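Stargate Bench – progress report for June
Prepared for the Hamwood small projects fund
Written by Svatopluk Sýkora, with notes from Romana Havlíček

1. Where we are

In the last report I promised that the arm would be fixed to its permanent table and would pick single pieces from a mixed heap by the end of the period. The first part is done. The second part is partly done, and I explain below what is still missing.

For the readers at the fund who did not see the first report: Stargate is the name we gave to our corner in the Ondrejka shared workshop, and to the build itself. The goal is a small arm that can take one soft or slippery item out of a full container and put it in another container, without a person helping. We want the build to be repeatable by other members, so everything we make is drawn, written down and left in the project folder.

2. The picking task

We changed the test material in this period. Before, we used wooden cubes, and the arm became good at wooden cubes, but this did not teach us much about anything else. Now we use wrapped milk candy in a metal bowl. It is a harder material than I expected. The wrappers shine, so the camera at the wrist receives many white spots which move when the arm moves. The packets also lie on each other in all directions, and the program must decide which one is on top. For the fingers the crimped ends are a help, as they give something thin to hold. 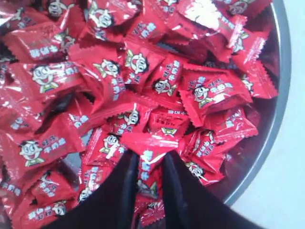 Wrist camera, one candy held between the fingertips.

The picking program works in three steps. It looks from above and chooses a point. It goes down with the fingers open, and it closes them until the motor current rises over a limit. Then it lifts and looks again. If the camera finds nothing between the fingers, the attempt is written down as a miss and the arm starts again from the first step.

We logged 700 attempts in the period. Of these, 175 were misses, where the fingers closed and came up with nothing. In 30 more the arm lifted two packets together, and I count these as failures too, although one visitor to the workshop thought it was generous of the machine. The remaining attempts brought up one candy and released it in the correct place.

The misses are not spread evenly. Most of them happen when the chosen point is close to the wall of the bowl. The fingers are wide at the base, and when they go down near the rim the program stops them early to protect the metal and the gripper. I tried to correct this by turning the wrist before the descent. It is better now, but the turn takes time and on a few attempts the cable became tight. I have limited the turn until the cable path is changed.

3. Approach height and force

The second part of the work was the depth of the descent. With cubes we could calculate the height of the top piece and stop there. With candy the heap gives way under the fingers, and a piece which was on top can slide under its neighbor. For this reason we now let the tips go a small distance into the heap before they close. The depth is one number in the settings file, and we changed it many times in the evenings, usually after 6 p.m. when the other machines are quiet.

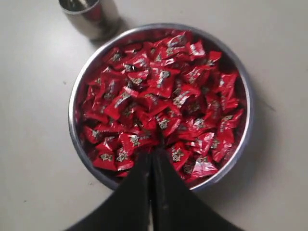 Romana disagrees with me on this point and asked that her opinion go into the report. In her view the depth should not be a fixed number at all. The arm should go down slowly, feel when the resistance begins, and count the depth from there. She writes: "With a fixed depth you tune for a full bowl, and when the bowl is half empty you are tuning again. I would spend the next month on this and leave the speed alone."

I think she is right about the half empty bowl. My worry is that the current signal from the joints is noisy at low speed, and I do not yet know if we can feel a soft heap with it. We agreed to test her method on a small number of attempts first and to report both results, also if mine looks worse.

4. The mechanical side

The arm is now fixed to the table and has not moved from its place through all the logged attempts. I checked this against pencil marks each time before starting. The bracket on the gripper was made again after the first one bent. The new one is stiffer, and the calibration stays good from one session to the next, where before I had to repeat it every evening.

The fabric sleeve over the wrist is Romana's work. It keeps small things out of the gripper body and stops the connector from catching. The first version was too tight and pulled on the fingers when they opened. The present one has more room, and there is a strap on it.

The next task will use a second container. We would like the arm to carry from the bowl to a metal cup, which has a much narrower opening, so the release has to be more exact than it is today.
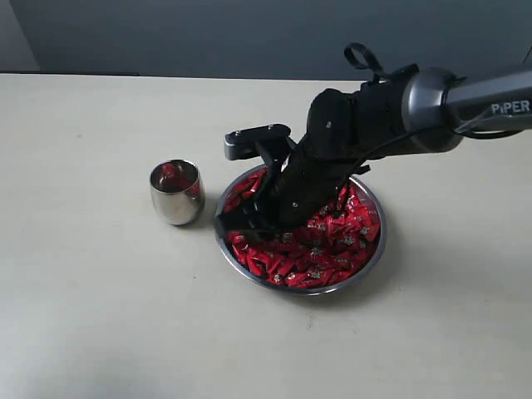 The arm at the bowl, with the cup to the left.

5. Money

From the grant we spent 500 in this period. The largest part was a replacement finger set and a longer cable from Fletex, which arrived later than promised. The rest went to fasteners, fabric and the workshop fee for the table. The candy was paid by ourselves and is not in the accounts. Receipts are in the project folder, sorted by month.

We do not ask for additional money now. If the low speed test fails, we may need a force sensor for the wrist, and in that case I will write to you before ordering it.

6. Open problems

The cable path at the wrist is still not good. I have a drawing for a guide which would hold the cable closer to the link, but it is not printed yet.

Reflections confuse the choice of the point when the ceiling lamps are on. With only the side lamp the result is clearly better. I do not want to depend on one lamp, so this must be solved in the program.

The log does not record how full the bowl is. After Romana's remark I understand that it should. From the next session we will weigh the bowl before each series and write the weight in the log.

The instructions for other members are written up to the calibration chapter. One member has tried to follow them and stopped at the power supply, where my text was not clear. I have corrected that page and he will try again when he is back at Ondrejka.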